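4.2 Homing the ceiling arm in the simulator

I do this every time I load the Jalden room, even when I'm in a hurry (especially then!). Numbered steps, because I skip things otherwise.

1. Load the room and leave physics paused.
2. Open the mount panel and set the joint speed limit to 90.
3. Hit Home and let the arm settle well above the platform.
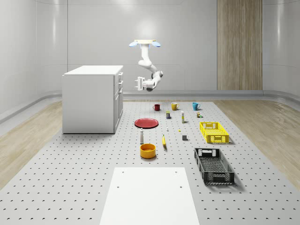 4. Check that the gripper is empty, then unpause and give it 2,000 steps before you send any command.
5. Save the pose under your own name. Fulgencio Arroyo once saved over mine, and I spent an afternoon getting it back.

Note: the mount is upside down, so "up" in the jog window follows the base, and the arm heads for the floor.

Caution: don't drag the crates while physics is running. Pause first!

Related items
Mononex jog window basics
Importing Robichaud grippers
Error 134 on load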